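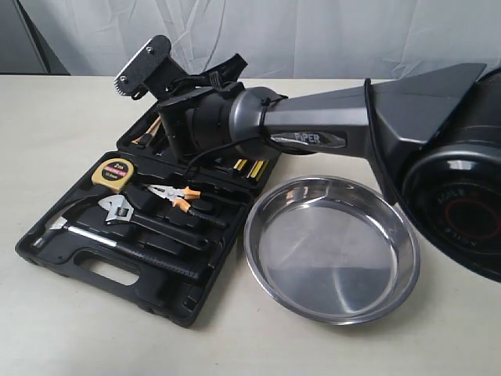
La mallette ouverte sur la table, avec une coupelle en inox à côté.

Rechercher sur le site Rechercher OK

Mallette d'outillage Dademum : mon avis après un hiver de bricolage

Mis à jour en février
Temps de lecture : 4 minutes

Il faut que je vous raconte d'abord dans quel état se trouvait mon tiroir à outils, parce que c'est lui, le vrai responsable de cet achat. Un tiroir de cuisine, profond, dans lequel vivaient ensemble des tournevis, deux rouleaux de scotch, des bougies d'anniversaire et une quantité déraisonnable de chevilles. Chaque fois qu'une porte de placard se mettait à pendre, je passais plus de temps à fouiller qu'à visser (et je finissais souvent avec un couteau à beurre, j'avoue !).

Quand nous avons emménagé dans l'appartement, mon beau-frère Tarek El Sherbiny est venu nous aider à monter les meubles. Il a regardé le tiroir, il a regardé le couteau à beurre, et il m'a parlé de Dademum. J'ai hésité quelque temps avec le coffret Gutura, plus complet sur le papier, puis j'ai choisi la Dademum pour son format : je voulais quelque chose qui tienne sur l'étagère de l'entrée, entre les chaussures et le sac du chien.

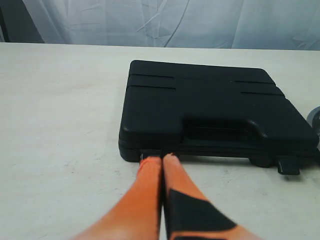 Fermée, posée à plat : coins arrondis, noir mat, des rainures sur le couvercle.

Parlons de la vie quotidienne avec elle. J'ai commencé par la bibliothèque Adamczyk du salon, celle dont la notice annonce fièrement 24 étapes et qui en compte en réalité bien davantage si l'on ajoute les moments où l'on recommence. Le tournevis a une bonne prise, le manche ne tourne pas dans la main, et après une soirée entière je n'avais pas d'ampoule – c'est une première. La pince m'a servi pour le siphon de la salle de bains, pour une boucle de ceinture et, ne me jugez pas, pour ouvrir un bocal de cornichons.

Ensuite il y a eu le vélo de ma fille, puis les jardinières Flovora du balcon, qu'il faut fixer à la rambarde avec des écrous placés exactement là où la main ne passe pas. J'y ai laissé un après-midi et un peu de ma bonne humeur, mais la clé a tenu bon et n'a pas abîmé les écrous. 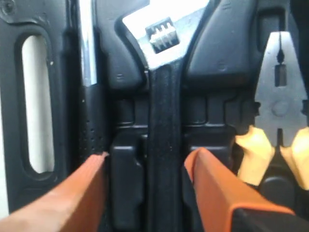
Ce que j'aime par-dessus tout, c'est que chaque outil a sa place. On croit que c'est un détail, et puis on se surprend à ranger à mesure, même fatigué, même à onze heures du soir. Mon mari, qui n'a jamais remis un tournevis où il l'avait pris, s'y est mis sans que je dise un mot ! En contrepartie, les logements sont ajustés au plus près, et tout ce que vous achèterez en plus devra dormir ailleurs. J'ai gardé une boîte à biscuits pour les vis.

Mes réserves, maintenant. Le mètre ruban est un peu mou et se replie dès qu'on le tend au-dessus d'une fenêtre. Le marteau est léger, très bien pour un cadre, frustrant pour le reste. Et la notice, traduite à la diable, ne vous apprendra rien.

Mon voisin Edmund Ziółkowski, ancien menuisier, trouve l'ensemble « gentil ». De sa part, c'est presque un compliment, et il m'a tout de même emprunté la pince pendant 2 semaines.

Je la conseille donc à ceux qui s'installent ou qui, comme moi, en ont assez du tiroir. Si vous refaites une maison entière, prenez plus costaud. La mienne est retournée dans l'entrée, et il me reste une tringle à poser dans la chambre.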